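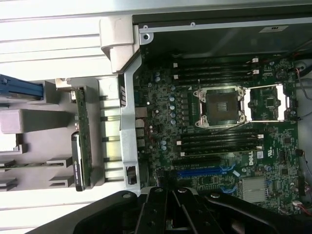

Figure 3. Interior of a desktop computer, with the processor socket open and empty.

4.2 Adjournments attributed to disclosure

The sample consists of 212 assault cases listed for a first trial date at the Robles and Clanddale courts. A case was coded as adjourned for disclosure when the court record gave outstanding prosecution material as the main ground. Where the record listed several grounds, the first one entered was used. Two coders read each file separately, and differences were settled by returning to the hearing note.

Adjournments of this type were concentrated in cases where the defendant entered a not guilty plea at the first hearing and the defense later asked for messages or stored files. They were less common where the evidence consisted mainly of witness statements. The type of charge made little difference once the form of the evidence was taken into account. Legal representation at the plea hearing was associated with earlier requests, but the association was weaker in Clanddale, where duty counsel handled a larger share of the list.

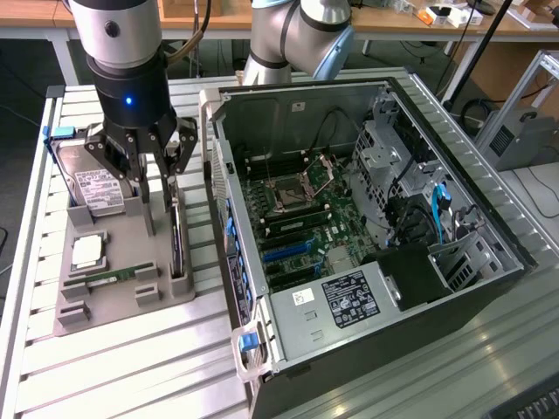

4.3 Effect of the 60-day rule

Under local practice, a trial that has not started within 60 days of the plea is brought back for review before a judge. The review was intended to identify stalled cases. In the files examined, it often served as a date on which both sides reported that material was still awaited, and a further date was set without a ruling on the request. Review hearings held in the afternoon list were shorter and produced fewer written directions.
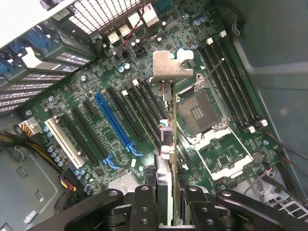
Figure 4. Expansion card held above the slots of a green motherboard.

Six files could not be matched to a review entry and were left out of the comparison in this section. They remain in the totals given in 4.2. The Baltovell registry uses a different coding scheme for adjournments, and its records are treated separately in Section 5.

Plenanano Papers in Court Administration | Contact the editors | Copyright and permissions | Back to top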